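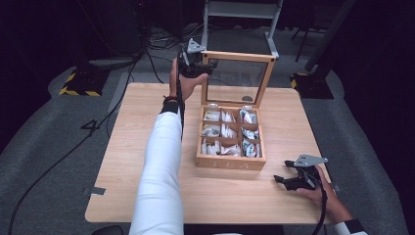

The Plindach Watershed Alliance is looking for a seasonal Stream Monitoring Technician to spend the warm months standing in cold water on our behalf. The job covers 25 sampling sites along the Plindach River and its feeder creeks, from the old mill dam at Steststead down to the boat launch in Stitton. You'll take water samples, pick through gravel for mayfly larvae, and write down what you find in handwriting another person can read. Pay is modest and the mud is free. So is the tea: the wooden box on the table has nine compartments, all of them full, and staff are expected to make a dent in it.

What you'll do

Collect water samples and temperature readings on a set rotation, whatever the sky is doing.
Survey creek bottoms for insects, snails and mussels, and put them back afterward.
Talk to landowners whose driveways we need. Most are friendly. Their geese are a separate matter.
Enter data the same day you collect it. We have read last year's notebooks and would like to move on from "brownish, kind of a lot."
Help run 2 public paddle days, including the part where everyone's canoe goes back on the trailer.

What we need from you

A driver's license and a willingness to back a truck down a boat ramp while strangers watch.
Some coursework or field experience in biology, ecology or natural resources. A summer on a hatchery crew counts. So does a lifetime of turning over rocks, if you can tell us what was under them.
The ability to carry 25 pounds over slick ground.
Comfort working in pairs – all wading is done with a partner, no exceptions, even if you swam in college.

Nice to have

Experience with the Tóth kick net, or the patience to be taught. It looks like a laundry accident the first few times.
Basic spreadsheet skills.
Your own waders, if they fit. Ours come in three sizes, and one of those is mostly patches.

The details

This is a full-time seasonal position running through early November, based at our Stitton office. Mileage is paid when you use your own car. Housing isn't included, but we keep a list of members with spare rooms. Some early mornings are required, and a few evenings when the local paddlers' club wants a slide show.

To apply, send a resume, two references and one page about a body of water you know well to Simin Babaei, Field Program Manager, by the end of April 2023. Ponds are fine. Interviews are held in person and include a short walk to the creek, so dress accordingly.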